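Re: [Naselley Singers] Songs for June

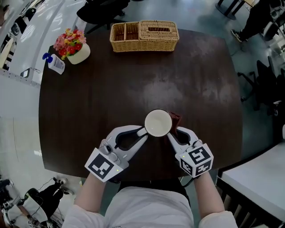 White mug, dark table

Lavanya Pisharody wrote:
> Should we keep the slow hymn? I cried through verse two again and lost my place.

Oh please, keep it! I've sung that tune for 14 years and it still gets me right at "stay a while" (my voice cracks every time). I'd much rather hear a wobbly voice that means it. Could we try it without the piano, and let Poojary start us off alone? I'll bring 5 more copies of the words.

Ravindran Krishnan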